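第三讲 注意力的停留与日常节奏的调整

课程:生活节奏与自我调节(选修)
主讲:Nigel Sowerby
助教:Noel Lagman
本讲阅读材料:Villca 讲义第二章;Mottram 练习手册第246页起

一、本讲范围

上一讲讨论了“时间紧迫感”的三个来源:外部期限、任务切换、对未完成事项的反复检查。本讲只处理其中的第二项和第三项。外部期限属于工作安排问题,放在第五讲,与Tramato排程法一并讲解。

本讲使用的几个术语先作限定。“停留”指注意力在同一对象上持续的时间,不涉及对象是否重要。“切换”指注意力由一个对象转到另一个对象,包括主动切换和被动切换。“回查”指在没有新信息的情况下,重新检查一件已经安排好的事,例如反复确认是否锁门、反复打开同一封邮件。“间隙”指两项活动之间没有指定内容的时间,长度不限。

正念、冥想、放松训练等词在课堂讨论中可以使用,书面作业中请换成上述术语,或者自行给出定义。往年作业里,同一个词在两页之内常有三种用法,批改时难以判断作者所指。

二、切换的代价

由一项任务转到另一项任务时,前一项任务的内容不会立即退出。未完成的步骤、待回复的人、尚未作出的决定会继续占用一部分注意力。占用的程度与任务大小关系不大,与任务是否有明确的停止点关系较大。一份写到段落末尾的报告,比一份写到句子中间的报告更容易放下。

由此得到第一条操作原则:切换之前先设停止点。停止点可以很粗略,用一行字写明“已做到何处,下一步做什么”即可。Lavon小组的记录表把这一行字放在每页底部,本课程沿用这一格式。

被动切换的处理方式不同。电话、敲门、屏幕提示出现时,通常来不及写完一行字。可行的做法是写一个词,回来以后再补全。若连一个词也来不及写,就在记录表上画一道短横,表示该处有中断。短横只用于标记位置,不作评价,也不折算成分数。

需要注意,部分学员会把减少短横当作练习目标,随后开始回避必要的交谈。这偏离了练习的用途。记录表反映一天的结构,结构如何调整,要等一个周期结束后再看。

三、间隙

多数人的一天里有间隙,但间隙很少保持空白。等水烧开、等电梯、饭前坐下到动筷之间,这些时间通常被用来看消息、回想上午的对话或预演下午的会议。单独看,每一项都很短;合起来看,一天中几乎不存在没有指定内容的时段。

间隙练习的要求如下。

每天选定2处间隙,位置固定,整个周期内不更换。

间隙开始时,把手里的东西放下。

间隙期间不安排任何内容,也不要求“放空”。出现想法时,不跟进,也不驱赶。

间隙结束由外部事件决定,例如水开了、门开了、同桌的人坐下了。不使用计时器。

最后一项常引起疑问。不用计时器,是为了避免把间隙变成又一项有时限的任务。Mottram手册早期版本规定了时长,学员在间隙中反复看表,回查次数反而上升,修订版删去了这一规定。

间隙位置的选择以稳定为准,不以安静为准。厨房、餐桌、楼梯口都可以。选在餐前的学员较多,原因是每天必然发生,不需要另行提醒。选在睡前的学员完成率偏低,睡前的时刻本身不固定,且容易与回查混在一起。 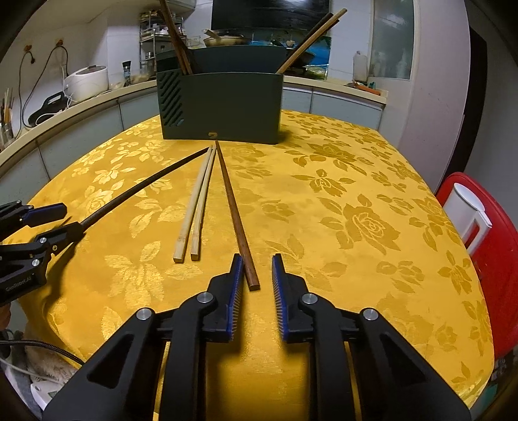

Elvira Villca对此有不同看法。她认为固定位置只适合作息规律的人,轮班者、照看幼儿者按这一要求去做,第一周就会出现大量空白,随后多半放弃。她主张改为固定事件,例如“每次洗手之后”,不论这件事发生在何处、何时。她还指出,完成率的比较没有区分作息类型,用来支持固定位置的做法并不充分。

这一意见可以成立。本课程的处理是:作息规律者按固定位置执行,其余学员按固定事件执行,但在记录表首行注明所用方式。两种方式不得在同一周期内混用,否则周期结束后无法对照。

四、回查

回查与检查的区别在于有没有新信息。出门前看一次炉灶是检查;走到楼下再返回看一次,若期间没有任何新情况,则属于回查。界限并不总是清楚,记录时以本人当时的判断为准,不作事后修改。

回查常被理解为谨慎,因此不易减少。直接禁止自己回查,效果一般较差,被压下的念头会在较短时间内再次出现。较稳妥的做法是推迟,分3步:

第一步,念头出现时,用词语标出对象,如“邮件”“门”“费用”。

第二步,把该词写入记录表右栏,不写理由。

第三步,到当天预定的时刻统一处理右栏。处理时逐条判断是否仍需要检查,需要的去做,不需要的划去。

预定时刻建议放在下午,不晚于晚饭。放在夜间会延长入睡时间,放在清晨则会使前一天的内容带入新的一天。Fidel Figueroa在Tinano工作坊中采用的时刻是16:30,可以参照,不作硬性规定。

右栏条目的数量在开始几天往往增加。这一现象与记录行为有关,此前未被注意的回查现在被写了下来,不宜据此认定练习无效。若一个周期结束后数量仍持续增加,并伴有明显不适或影响睡眠,应暂停练习,向专业人员咨询。本课程不提供诊断,也不替代治疗。

五、停留的练习

停留练习放在间隙和回查之后,顺序不宜颠倒。尚未建立间隙就要求长时间停留,学员容易把全部精力用于对抗分心。

练习对象选日常活动,不选专门的器物或音频。合适的对象有三个特征:有自然的开始和结束;过程中有可察觉的变化;中途出错没有严重后果。洗碗、叠衣服、步行一段固定的路都符合。驾驶、使用刀具、照看火源不在可选之列。

练习中注意力离开对象属于正常情况。发现离开后,回到当前动作即可,不回头追补已经错过的部分。常见错误是把“发现离开”视为失败,并因此重新开始整个过程。重新开始会拉长活动时间,也会产生新的紧迫感,与练习方向相反。

另一常见错误是放慢动作。停留不要求慢。以平时的速度洗碗,注意力仍可以留在洗碗上。刻意放慢之后,动作变得陌生,所得体验主要来自陌生,换回正常速度就难以保持。

六、关于“欣赏当下”的说法

通俗读物常把上述练习归结为欣赏当下。这一说法包含两个要求:一是注意力在当前对象上,二是对该对象有正面评价。本课程只涉及前者。对当前处境作何评价,取决于处境本身。排队、等候检查结果、与人争执时,注意力可以停留在当前,而无须得出愉快的结论。

Mervyn Goodall的旧讲义把两者合并处理,第二章末尾的自评题也按合并后的含义设计。使用旧讲义的学员请跳过该部分自评题,以本讲记录表为准。

七、作业

完成一个周期的记录,交记录表原件,不交誊清本。涂改、空白、短横均保留。

另附说明一份,写明所用方式(固定位置或固定事件)、预定时刻、右栏条目的变化。说明中不写感想,感想留到课堂讨论。

就Villca的意见写一段评论,需回答:若改为固定事件,事件的发生频率由什么决定,频率过高时如何处理。

作业于六月交至1046室门外信箱。记录表不够用的,可向助教领取,或自行按原格式画线。

下一讲:休息与中断的区分。请预先读Mottram手册中关于午间安排的一节,并带上已填写的前两页记录表。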